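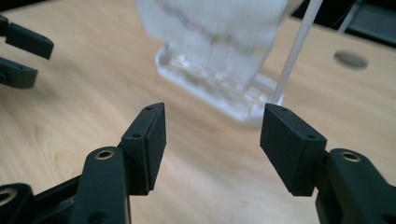 I've been wanting to write something about sourdough bakers for ages, and the one I kept coming back to was the woman behind Nustgate, the little bakery out on the Mistberg road. She doesn't do interviews. She told me so twice on the phone and then said fine, come at 2 in the afternoon when the ovens are off, and bring your own coffee because hers is terrible. (It was terrible. I forgot mine.)

She asked me to leave her name out of it, so I will. "People should know the bread," she said. "They don't need to know me at the grocery store."

She started baking in July, in a rented kitchen with no air conditioning, after 12 years of doing payroll for a furniture company called Kragh. I asked if she'd always dreamed of having a bakery and she laughed so hard she had to put her cup down. "No! I dreamed of not doing payroll. Bread was what I happened to be making that month."

The first loaves were bad. She brought them up before I could even get to the question. "Flat, gray, sour enough to make your eyes water. I gave them to my neighbor and my neighbor gave them to her chickens." What changed things was the flour. She'd been buying whatever was cheap, and then she tried a bag from Drirkik, a mill up in the hills that grinds only two days a week, and the dough started acting like a different animal. She still buys from them, and she still complains about their delivery times, at length, with dates.

I wanted to know about the starter, of course, because I've killed three of them. She was pretty relaxed about it. "You fed it too much and you looked at it too much. Mine lives in the fridge in a pickle jar. I feed it when I remember, and the night before a bake I feed it properly." Did it have a name? It did not, and I got a look for asking.

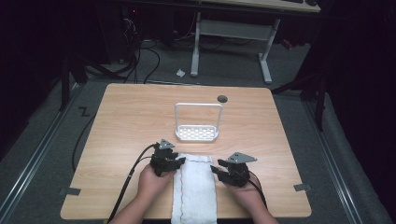
We talked about money for a while, which bakers never seem to want to do, but the payroll years have made her pretty blunt. She opened with $2000 in savings and a mixer she bought from a school cafeteria. On a normal morning she bakes 60 loaves and when they're gone, they're gone. "I tried making more than that. I got home at nine at night and cried in the car. So we went back to 60, and if you want rye you have to get up earlier."

The rye is the one people fight over, by the way! It's dark and damp and weighs about as much as a brick, and she won't sell it the day it's baked. It sits on the rack for a full day first. Customers can see it there and they beg, and she says no, and apparently one man offered her double and she still said no.

I asked what she'd tell somebody starting out at home. She thought about it for a long time, scraping at a bit of dried dough on her sleeve. "Make the same loaf 12 times before you change anything. Everybody wants to put olives in it by the second week."

I drove home with a day-old rye on the passenger seat and ate the heel of it at a red light, no butter. I've started a new jar, too. I'm trying not to look at it.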